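Sadton Rowing Center
Learn to Row, Handout 2: Calling and Stroke Rate

Read this before the second water session. Bring it with you, folded in a pocket is fine.

Rate means strokes per minute. As a new crew you will spend most of your time at a low rate, and the coach will tell you when to bring it up. Racing crews go to 40 and above off the start. You will not be doing that in June.

Seat numbers start at the bow. In an eight, the bow seat is 1, the person behind the stroke is 7, and stroke is 8. Learn your number, as the cox will call it instead of your name.

Calls you need to know:
Easy all: stop rowing, blades flat on the water.
Hold water: square the blades and stop the boat.
Back it down: row backwards, short strokes.
Way enough: same as easy all. Visiting coxes from Lakden use this one.

The practice piece is 1000 meters, from the Flilletti dock to the road bridge. Row the first 900 at a steady rate and listen for the call to lift over the last part. If you miss a stroke, sit up, wait for the next catch and go in with the person in front of you.

Boats go back on the rack bow first. Wipe down the hull and the riggers, and sign the outing sheet with the time you landed.
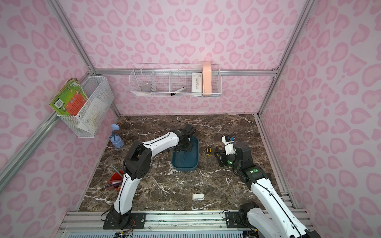

Handout 3 covers feathering and turning the boat. Practice the calls at home until you can answer them without thinking.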